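학급 독서 모임 운영 프로젝트 결과 보고서

과목: 아동문학과 독서교육
작성자: Khrystyna Chornovol
지도: Sadao Matsuda 선생님
제출일: 2021-11-30

1. 시작한 이유

저는 교육 실습을 하는 동안 초등학교 5학년 교실에서 독서 모임을 운영하였습니다. 한국어는 저의 모국어가 아닙니다. 그래서 처음에는 제가 아이들에게 책을 읽어 주어도 되는지 걱정이 많았습니다. 지도 선생님께서는 발음이 조금 달라도 괜찮으니 미리 소리 내어 연습하고 들어가라고 말씀하셨습니다. 저는 매일 저녁에 그 다음 날 읽을 부분을 두 번씩 읽었습니다. 이 보고서는 그 모임을 어떻게 준비하였고 어떤 일이 있었는지 정리한 것입니다.

이 학교에서는 아침 독서 시간이 이미 있었습니다. 그러나 아이들은 각자 다른 책을 조용히 읽고, 다 읽으면 제목만 공책에 적었습니다. 같은 책을 여러 명이 읽고 이야기하는 시간은 거의 없었습니다. 저는 같은 책을 읽은 친구가 옆에 있으면 책을 끝까지 읽는 아이가 많아질 것이라고 생각하였습니다. 이것이 프로젝트의 첫 번째 질문입니다. 두 번째 질문은 선생님이 읽어 주는 방법과 아이들이 스스로 읽는 방법을 섞을 때 대화가 어떻게 달라지는가 하는 것입니다.

2. 책을 고른 과정

모임에서 읽은 책은 장편 동화 "푸비아(Puvia)로 가는 배"입니다. 푸비아는 이야기 속의 섬 이름입니다. 주인공 소녀는 할아버지의 배를 타고 비르케크(Wirkeck)라는 항구를 떠나서, 편지에만 나오는 섬을 찾으러 갑니다. 모두 48장으로 되어 있고 한 장이 짧습니다. 한 장을 읽는 데 9분이면 충분하였기 때문에 아침 시간에 잘 맞았습니다.

처음에 저는 다른 책을 생각하고 있었습니다. 자파타(Zapata)라는 고양이가 탐정으로 나오는 책인데, 제가 읽기에는 아주 재미있었습니다. 그런데 담임 선생님께서 이 학급의 아이들이 그 시리즈를 작년에 많이 읽었다고 알려 주셨습니다. 만약 그 책을 골랐다면 결말을 이미 아는 아이와 모르는 아이가 섞여서 대화가 어려웠을 것입니다. 책을 고르기 전에 아이들이 무엇을 읽었는지 먼저 물어보아야 한다는 것을 배웠습니다.

책은 학교 도서관에서 여섯 권을 빌렸고, 부족한 것은 시립 도서관에서 빌렸습니다. 두 도서관의 책은 판이 달라서 쪽수가 서로 맞지 않았습니다. 첫날에 "32쪽을 펴세요"라고 말하였더니 교실이 시끄러워졌습니다. 그 다음부터는 쪽수를 말하지 않고 장의 번호만 말하였습니다.

3. 모임의 진행

아이들을 네 개의 모둠으로 나누었습니다. 홀수 장은 제가 앞에서 읽어 주고, 짝수 장은 모둠에서 돌아가며 읽었습니다. 소리 내어 읽기 싫은 아이는 "통과"라고 말할 수 있었습니다. 통과의 이유는 묻지 않기로 약속하였습니다. 처음 주에는 통과를 말하는 아이가 많았지만 점점 적어졌습니다. 한 남자아이는 마지막까지 한 번도 읽지 않았습니다. 그러나 그 아이가 이야기의 내용을 가장 자세하게 기억하고 있었습니다.

읽은 다음에는 모둠마다 질문을 하나씩 만들었습니다. 저는 처음에 질문 종이를 준비해서 나누어 주었는데, 아이들은 빈칸을 빨리 채우는 것에만 관심이 있었습니다. Matsuda 선생님께서 수업을 보시고 종이를 한 번 빼 보라고 하셨습니다. 종이가 없으니 처음 며칠은 조용해서 제가 힘들었습니다. 그 후에 아이들이 만든 질문 중에서 기억에 남는 것을 적습니다.

할아버지는 섬이 없다는 것을 알면서 왜 배를 빌려주었습니까?
편지를 쓴 사람은 주인공이 읽을 것이라고 생각하고 썼습니까?
폭풍이 나오는 장에서 왜 작가는 바람 소리를 쓰지 않았습니까?

세 번째 질문에는 저도 대답을 하지 못했습니다. 우리는 그 장을 다시 읽었고, 정말로 소리에 대한 말이 하나도 없었습니다. 한 아이는 주인공이 무서워서 귀가 안 들린 것 같다고 하였습니다. 다른 아이는 작가가 잊어버린 것이라고 주장하였습니다. 두 의견은 끝까지 합쳐지지 않았고, 저는 그대로 두었습니다.

4. 읽기 기록

모임과 별도로, 아이들은 집에서 읽은 시간을 기록장에 적었습니다. 모임 전의 4주 동안 학급 전체가 집에서 읽은 시간은 478분이었고, 모임을 한 4주 동안은 918분이었습니다. 숫자는 많이 늘었습니다. 그러나 이 결과를 조심해서 보아야 한다고 생각합니다. 기록장은 아이들이 직접 쓴 것이고, 모임 기간에는 제가 매일 기록장을 확인하였습니다. 모임 전에는 일주일에 한 번만 확인하였기 때문에, 읽고도 적지 않은 아이가 있었을 수 있습니다. 다음에 비슷한 연구를 한다면 두 기간의 확인 방법을 똑같이 하겠습니다. 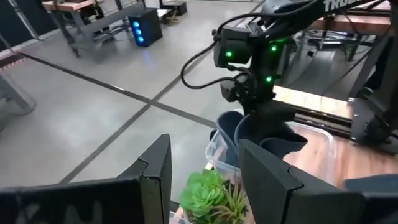
또 하나의 문제는 책을 먼저 다 읽어 버린 아이들입니다. 세 명이 둘째 주에 마지막 장까지 읽었습니다. 저는 그것이 기뻤지만, 모둠에서 결말을 말하는 일이 생겨서 다른 아이가 울었습니다. 그래서 먼저 읽은 아이들에게는 스카누스(Skanus)라는 인물의 일기를 써 보라고 하였습니다. 스카누스는 배의 요리사이고, 책에서는 말이 아주 적습니다. 세 명이 쓴 일기는 서로 많이 달랐습니다. 한 일기에서는 요리사가 섬에서 태어난 사람이었습니다. 이 일기는 모임의 마지막 날에 모두 앞에서 읽었습니다.

5. 아이들과 선생님의 의견

마지막 날에 이름을 쓰지 않는 종이에 의견을 받았습니다. "선생님이 읽을 때가 좋다, 할아버지 목소리가 웃긴다"라는 말이 있었습니다. "모둠에서 읽으면 너무 느리다"라는 말도 있었습니다. 느리다는 의견은 여러 장에서 나왔기 때문에 중요하게 생각합니다. 읽는 속도가 다른 아이들을 한 모둠에 넣은 것은 저의 선택이었는데, 그 장점만 생각하고 기다리는 아이의 마음은 충분히 생각하지 못했습니다.

담임 선생님께서는 평소에 말이 없는 아이들이 모둠에서는 말을 한다고 하셨습니다. 또 아침 시간이 자주 길어져서 첫 수업이 늦게 시작된 것은 고쳐야 한다고 하셨습니다. 이 점은 제가 시간을 잘 보지 못한 잘못입니다.

6. 앞으로의 계획

12월에는 같은 학급에서 짧은 이야기를 두 편 더 읽을 예정입니다. 이번에는 모둠을 아이들이 직접 정하고, 읽어 주는 날과 스스로 읽는 날을 나누려고 합니다. 시립 도서관에는 같은 판의 책으로 예약을 해 두었습니다.

바쁜 아침에 교실을 빌려주신 담임 선생님과, 책의 대출 기간을 두 번이나 늘려 주신 도서관 선생님께 감사드립니다. 저의 틀린 발음을 친절하게 고쳐 준 5학년 학생들에게도 고맙다는 말을 전하고 싶습니다.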